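Dilwyn Rosser
October 14, 2024
Okay, the laundry-folding robot. Several of you asked, so a thread. Short version: I'm on month two of the home build and I believe in it less than I did at the start. 1/12

The pitch, if you missed it: you fold clothes yourself using hand-held grippers with cameras on them, a model learns from the recordings, and later an arm on a cart does the folding. Everything hangs on the "later." 2/12

The arm is in the hallway with one dead joint. So what I have is grippers and black cloth on a leaf-print bedspread. 3/12 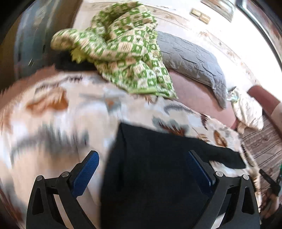
Gyu-bin Lim
You're blaming the method too early. Mine was useless until I stopped recording the same shirt the same way over and over. Mess it up more between takes.

Dilwyn Rosser
Fair, and I'll try it. But notice the advice is always "record more." I've never once heard "you have enough, stop." 4/12

Money, because the build logs skip it. The Plomis kit forum told me 2,000 episodes for one garment. ONE. A T-shirt takes me a few seconds to fold with my hands. 5/12

I was at 60 when my wrists started to complain. The grip is fine for a minute and lousy for an hour. I wrapped the handles in bike tape and that helped a bit. 6/12

Black cloth was a dumb choice on my part. In the recordings it's one dark blob and I can't find the hem myself, so I don't know what the model is supposed to find. 7/12 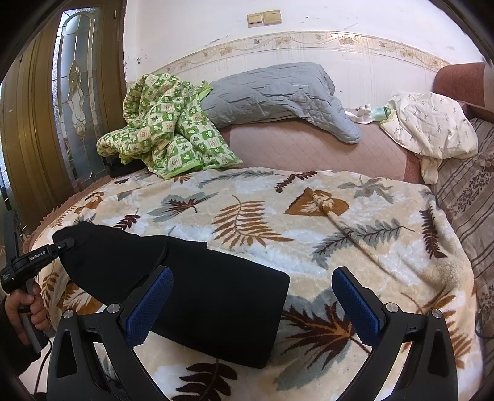
Two grippers, one black garment, plenty of leaves.

Kai-wen Cheung keeps telling me the busy bedspread is good for training, "variety" and so on. Maybe. I'd like to see somebody test that on a plain sheet before they repeat it to me again. 8/12

Other thing that bugs me: sync. With two grippers you need both clocks to agree, and mine drift. I lost a whole evening of takes to it. The Horkano script is supposed to line them up. It lined up some of them. 9/12

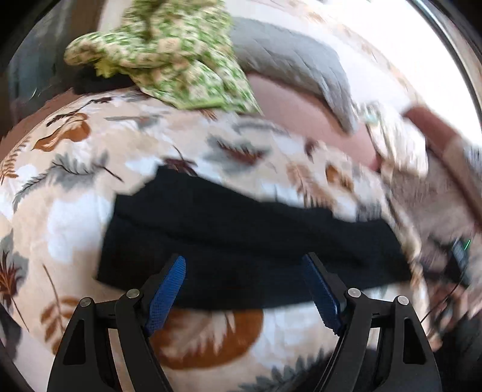 So I'm now starting every take with a loud clap and matching the audio by hand, like it's a school play. Slow, ugly, and so far the only part of this build I trust. 10/12

Do I think a home-built arm will fold my shirts? No. Do I think it might drag a towel into a rough square by spring? Ask me when the dead joint is replaced. 11/12

Parts list and the clap-matching script go up once I've cleaned them up. If you have a spare shoulder motor for a Dokodell arm, message me, I'll pay shipping. 12/12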